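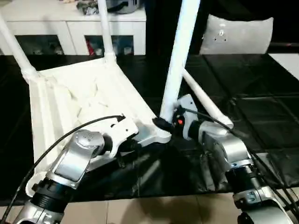 Minutes taken by Nokuthula Mathebula
Gripper comparison meeting, October, 14:00

Present: N. Mathebula (minutes), mechanical, controls, purchasing. Software joined at 14:20.

1. Minutes of the last meeting
Agreed, with one change. "Trinus grippers approved" should read "Trinus grippers approved for trial". Purchasing asked for the change to be sent to Flemodari, who had already been told the first version by telephone.

2. Two-arm furniture handling
Mechanical reported on the comparison between the Rekano and Trinus grippers. The task is to take hold of a light piece of white furniture with both arms, tip it on the table and put it back on its feet. There were 18 runs with each pair of grippers. Rekano dropped or lost hold of the piece in 6 runs, Trinus in 2.

Mechanical considers this a clear result. NM did not. All the Rekano runs were done first, by people who were still working out where to take hold of the legs, and the Trinus runs had the benefit of that. Mechanical accepted that the order was not mixed but said the difference was too large to be practice alone. NM asked how that was known. It was not known.

Controls added that the closing force had been left at the supplier's default for both makes, and the two defaults are not the same. Nothing can be said about grip until they are matched.

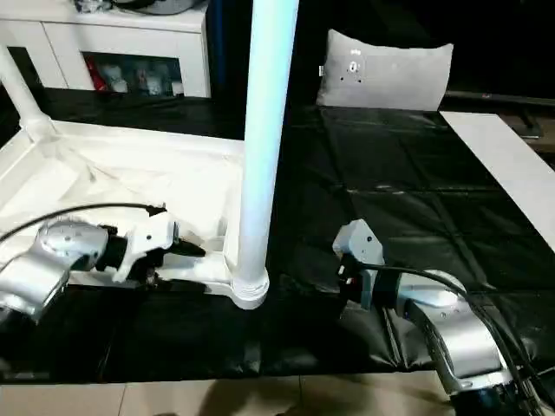
There was a longer discussion about what counts as a drop. Two of the Rekano failures were slow slips in which one arm kept hold and the other let go. The run sheet has only a yes/no box. Mechanical would count them as failures. Controls would not, as the controller may have opened the fingers early. The logs should settle it, if they were kept.

Action: mechanical to repeat the runs in mixed order, with matched closing force.
Action: controls to find the logs for the slips.

3. Rathjen controller
Rathjen's note says the new controller keeps the two arms "perfectly in step". Software has read the note twice and cannot find a figure in it. Controls has seen the arms pull against each other when both hold the same leg, and would like the force readings from both wrists plotted together before anyone repeats the phrase in a report.

Software would rather keep the old controller until the gripper runs are finished, so that only one thing changes at a time. Agreed, though purchasing noted that the loan period is already running.

Action: NM to ask Rathjen for measured timing between the arms, and how it was measured. 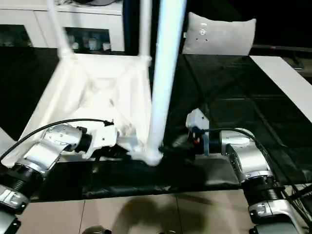
4. Cables
Mechanical asked for the cables over the wrists to be tied back further. Controls is against tying them tightly until we know how much slack the wrists need at full turn. Left open.

5. Costs
Flemodari has quoted £380 for spare Trinus fingers. Purchasing asked how quickly the soft pads wear. Flemodari's answer was "not in normal use". NM asked for a number of cycles. Order held until one arrives.

6. Recommendation
Mechanical proposed recommending Trinus now and confirming later. Not agreed. The summary is to say that no choice has been made, and the run counts are not to go out without the order of the runs beside them.

7. Any other business
Software asked whether a heavier piece could be added. Not before item 2 is done.

Closed at 15:10. Next meeting when the repeat runs are in.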